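## Clear wrap and the 44-point check

At Cinholm, the packing line at Kneath works to a house rule book that runs to 44 points. Bláthnaid Ó Briain wrote most of it. Point two is the one fitters argue over: a gripper must not close on an item until the wrist camera and the force reading agree that it is clear of loose film.

Film is hard to sense. It reflects the lamps, hides print and shifts when touched. The rule therefore sets a low closing speed for the first contact and bars any retry without a fresh image. Between October and the last audit the cell logged 4000 picks, of which 2581 involved wrapped goods.

Yao-tsung Yuen, who audits the Dalia cell, wants the open position recorded before every approach. Ó Briain agrees, provided the record is kept with the force log.

Fingers open, with crumpled clear plastic over part of a round printed piece beside them: 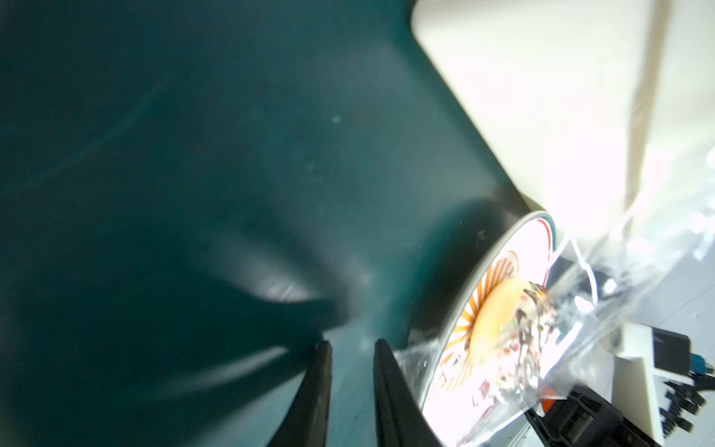

### What changes next

The revised text takes effect on 30/06/2026. Cells that cannot store both records will run at the reduced speed.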